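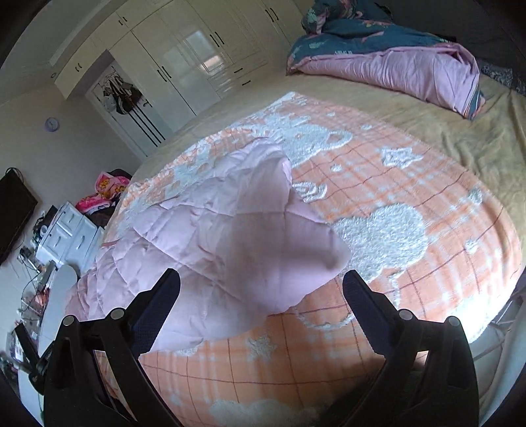
Why would a robotics club spend a whole term on bedding? Cloth has no fixed shape, so every fold has to be dealt with as it comes, and the students learn more from that than they do from stacking blocks.

The club at Allville meets after lessons in a former sewing room and has been going for four years. Myrtle Quintanilla, who teaches design and technology, started it with a line-following kit and a box of spare motors. Members built cars at first, then a sorting machine for bottle tops. The present project is called Wakia and is meant to end with an arm that can straighten a bed cover.

Much of the work is done at home. Students take a hand-held gripper with them and practise on whatever is on the bed, lifting a corner, pulling it across and letting go. A quilted comforter behaves quite differently from a fleecy blanket, and a rolled duvet is different again. Each attempt is saved and brought in for the group to go through. The target for the term is 200 attempts.

The fingers are black plastic, held on with screws, and the students spend a good deal of time arguing about them. Ridges help with thick cloth. On a fitted sheet they tend to slip, and one group wants to try a rubber pad. Another group would like to make the fingers longer, though Quintanilla has told them to finish testing the present pair first.

Svatopluk Malý, a retired loom mechanic, comes in to help with the mechanical side. He worked for years at Hubáček, a textile firm, and has firm views on how cloth should be held. “They all go for the middle,” he says. “You want the corner. Find the corner and the rest follows.” His other rule is that anyone who strips a thread has to tap a new hole by hand.

In June the club will enter the Pluline, a regional contest for school teams. Each team has three minutes to spread a cover over a single bed, and the judges mark how flat it lies and how far it hangs down on each side. Teams may not touch the cover once the clock has started – last year one entry was ruled out for exactly that.

The arm is still slow. It can pick up an edge and drag it, but it often lets go halfway. Two of the older students are rewriting the part of the program that decides when to close the fingers, and they hope to have it running before the half-term break. Until then the practice bed in the sewing room is made by hand.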